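Print this thread | E-mail this thread

Printed trays for processors and memory: show yours!

mossy_kettle
I've finally stopped keeping old processors in a biscuit tin and I am so pleased about it. I've been drawing up a sorting plate, with pockets for the chips and little slotted brackets so memory sticks can stand on edge instead of lying in a heap. The first one came off the printer last night and the chip dropped into its pocket with a lovely soft click. I may have done it ten times.

Has anyone else gone down this road? I'd love to know what gap you leave round the chip. Mine is 0.2 mm each side and it feels right, but I've only tried one family of processors so far.

Ďurica
Oh, welcome to the club! I did a whole drawer of these in November. 0.2 is tight if your printer runs a bit fat on inside corners. I went up to 0.3 and put a slope on the rim so the chip finds its own way in. The slope made more difference than the gap did.

For the memory brackets, leave the notch open at one end. If you close both ends you have to lower the stick in dead straight, and you will swear at it.

stimport_3013
I'm going to be the grump. Why not buy the clear plastic clamshells? You can get 200 for the price of a couple of reels of filament, they stack, they have lids, and you can read the chip without picking anything up. An open plate just collects dust. And plain printed plastic near bare contacts makes me nervous, because it can hold a static charge.

mossy_kettle
Fair point on the lids! But I'm forever taking chips in and out to test them, and clamshells drive me round the bend. I pop one open and the chip jumps out the other side. With a plate I can see the lot at once, grab what I want and put it straight back. I do wear a wrist strap, and the finished sticks go in proper bags at the end of the day.

Moncombe
I'm with the plate people. I have a pocketed one by the window and I wouldn't go back. Clamshells for posting, plate for working, simple as that. Have a look: 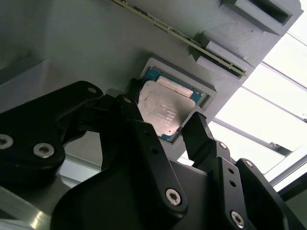 Chip in its pocket, with the green strip in its slot further up. Grey plate, bevelled rim.

The bevel is the bit I'd copy if I were you, mossy. I sand mine lightly with a fine block, only on the slope, and leave the floor of the pocket alone. Daylight is a great help too. I used to do all this under a yellow desk lamp and couldn't read a thing.

mossy_kettle
Oh that's gorgeous! I love the raised walls. Mine are sunk straight into a flat sheet with no lip at all and now I want to start again. What do you do about the gunk on the lids? Half of mine still have old paste on them, and it's murder trying to make out the printing.

Moncombe
Isopropyl on a lint-free cloth, short wipes, always from the edge towards the middle so you don't drag paste down the sides. Don't soak it. For the faint lettering, tilt the chip until the light skims across it.

Ďurica
Coffee filters work as well if you've run out of cloths. One thing I'd do differently from both of you is a finger notch on two sides of every pocket. Deep pockets look smart, but you end up turning the whole plate over to get a chip out.

stimport_3013
Which rather proves my point about clamshells. Though I'll admit the slot for the memory is neat. I keep sticks in an old letter rack and they lean all over the place. Is there a drawing anywhere for the bracket alone? I'm not printing the rest.

Ďurica
Ha, we'll have you yet. Mine's in the Stemwood folder in the files section, number 315. It's only the bracket, with two screw holes underneath. Print it on its back or the notch will sag.

mossy_kettle
Thank you all so much! Second version is going on tonight: 0.3 gap, raised walls, sloped rim, finger notches on two sides. The slicer says 47 grams, so I can afford to get it wrong once or twice. Has anyone tried it in proper static-safe filament? I'd like to know if it's as brittle as people say before I buy a reel.

Contact us | Copyright Stemwood Forums | Back to top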